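What's a prototype?

Quick one this week. You've got an idea for a new thing. A lunchbox that doesn't leak, say. What now? You don't go straight to the factory. First you make a prototype (say it: PRO-toe-type).

A prototype is a try-out. A rough go at the real thing. Cardboard, tape, bits of old yoghurt pot, whatever's about. It can look terrible. Mine always do.

Why bother?

Because ideas in your head cheat. In your head the lid always fits. Make it out of card and you find out the lid is too small, the handle's on the wrong side and your sandwich won't go in. Good! Cheap to fix. Card costs pennies.

Now imagine the factory in Favel had already made 400 of them. Not so good.

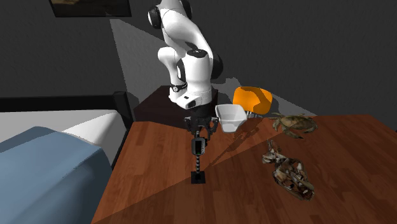
Most inventions are lots of little parts, and every part can be tried on its own. You don't have to build the whole lot at once. Say you wanted to make an arm like the white one with black caps on its joints. Start with one joint. Two strips of card and a split pin. Does it bend? Does it flop? Sort that out, then do the next bit. Then the two black fingers on the end, those could be lolly sticks.

Looks-like and works-like

Two sorts, people mix them up.

Looks-like: right shape, right colour, does nothing. Good for showing people.

Works-like: ugly but it does the job. Wires hanging out, probaly. Good for testing.

The Plitik bike bell had both. The looks-like one was a painted half of a tennis ball. The works-like one was a biscuit tin lid and a spring, and you could hear it across the playground. It took 14 goes before the two got put together.

Testing it

Be mean to it. Drop it. Fill it with water. Give it to someone who hasn't seen it before and don't tell them how it works, just watch. If they hold it upside down thats useful. Write it down. Measure things too, before and after, or you'll only be guessing.

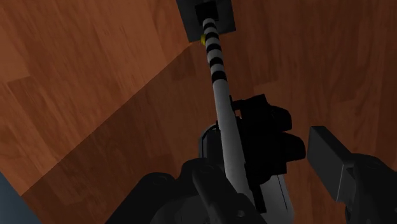

Have a go: the 30 minute prototype

You need: card, tape, scissors, a pen, a timer.

Pick a small problem. Pencils rolling off the desk, odd socks, anything.
Draw three answers. Fast, no rubbing out.
Choose one and build it. Stop when the timer goes, even if it's wonky.
Test it. Change ONE thing. Test it again.

Keep the old ones, don't bin them. Put a number on each. Next time: patents, and why people argue over them.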